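Capítulo 3
Lo que una superficie no dice

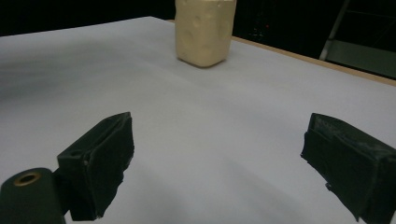
Figura 3.1. Bloque de color crema sobre una mesa cubierta de blanco. ¿Espuma, jabón o cera?

Casi todos los manuales de identificación de materiales empiezan pidiendo al alumno que observe con atención. El consejo es bueno y se queda corto. Se puede observar con mucha atención una cosa y equivocarse de medio a medio sobre lo que es, y quien trabaja en un taller, en un almacén de museo o en un laboratorio de ensayos lo descubre tarde o temprano, por lo general delante de un cliente.

El bloque de la figura 3.1 sirve bien para empezar, precisamente por su poca gracia. Tiene un tono beige pálido, algo amarillento, los cantos redondeados y la superficie llena de pequeños hoyos y bultos. Con esos datos, un lector que haya manejado jabón dirá jabón; otro que haya pasado años entre embalajes dirá espuma moldeada; un tercero, cera. Los tres tienen motivos y ninguno tiene pruebas. Este capítulo trata de la distancia que hay entre una cosa y la otra.

Conviene desconfiar de entrada del color. El crema es seguramente el peor color del catálogo para sacar conclusiones: lo tienen muchas ceras sin teñir, bastantes jabones, algunas espumas envejecidas y un buen número de materiales que nacieron blancos. Decir que una pieza amarillea supone saber de qué color era antes, y esa información rara vez acompaña al objeto. En el antiguo muestrario Imley, que todavía circula fotocopiado por algunos centros de formación, figuran 77 muestras de tonos claros ordenadas de la más fría a la más cálida. Es un instrumento cómodo para ponerse de acuerdo en una palabra. Hay quien lo usa para decidir de qué está hecha una pieza, y para eso no vale.

Tampoco la luz es inocente. Un paño o un papel blanco extendido sobre una mesa se ve gris azulado en la parte sombreada y ligeramente lavanda en la más clara, sin que haya cambiado nada en el papel. Lo mismo ocurre con las caras de un bloque. La zona que recibe más luz parece más lisa, y el observador apresurado anota «cara pulida» cuando lo único que tiene derecho a anotar es que ahí se distinguen peor las sombras de los hoyos. Antes de escribir una palabra sobre el acabado hay que girar la pieza, o girar la lámpara, y volver a mirar.

Queda la textura, que goza de mejor fama. Una superficie irregular y de aspecto blando sugiere un material blando, y muchas veces lo es. Pero el aspecto blando se moldea con facilidad en materiales duros, y una pieza rígida puede haber copiado fielmente todos los defectos de su molde. Las abolladuras, además, admiten historias distintas: golpes, burbujas, desgaste, dedos. El aprendiz tiende a quedarse con la primera que se le ocurre y a buscar después los indicios que la confirman. Recomendamos lo contrario, aunque sea más aburrido: escribir al menos 2 explicaciones posibles antes de tocar el objeto y conservar el papel.

3.1 Descripción e identificación

Llamaremos descripción al conjunto de afirmaciones que otra persona podría comprobar situándose en el mismo lugar y con la misma luz. Llamaremos identificación a la afirmación de que el objeto pertenece a una clase de material. La primera puede hacerse con los ojos. La segunda exige, salvo en casos muy favorables, alguna prueba: peso, dureza, respuesta al calor, solubilidad.

La distinción parece escolar hasta que se leen fichas reales. En el inventario del almacén Fragkou, que utilizaremos en los ejercicios, hay casi 400 entradas, y en buena parte de ellas la casilla «material» se rellenó a ojo. «Cera», dice una; «cera o similar», dice la siguiente, escrita con la misma letra. La segunda es mejor ficha, por molesta que resulte para quien tenga que ordenar el inventario. Una duda anotada se puede resolver en otro momento, mientras que una certeza falsa se copia de registro en registro y acaba citada como dato.

Los fabricantes no siempre ayudan. El folleto de los bloques Cuteo asegura que el producto «se reconoce a simple vista», frase que el lector debería subrayar con lápiz rojo. Habría que preguntar a la vista de quién, entre qué otros bloques y con qué iluminación. El folleto no lo aclara. La guía Kalla es más prudente y pide tres comprobaciones antes de asignar nombre, si bien no explica qué hacer cuando dos de ellas se contradicen, que es el caso interesante y el que ocupará el apartado 3.4.

3.2 Qué anotar primero

El orden que proponemos es discutible y lo discutiremos al final del capítulo. Se anota la forma general, con los cantos y las esquinas; después el relieve de la superficie; después el color, indicando siempre la luz. Se anota también el apoyo. En la figura 3.1 las esquinas inferiores se curvan hacia dentro al llegar a la mesa, detalle que muchos pasan por alto y que influye en la superficie de contacto, y por tanto en cualquier estimación de estabilidad.

Por último se anota lo que no se ve. La parte superior del bloque queda fuera de la fotografía, de modo que cualquier altura que se le atribuya es una conjetura. Lo mismo vale para la cara posterior y para el interior. Un bloque puede ser macizo, hueco o relleno de otra cosa, y en los tres casos su superficie tendrá el mismo aspecto. El primer ejercicio consiste en redactar la ficha de la figura sin emplear el nombre de ningún material.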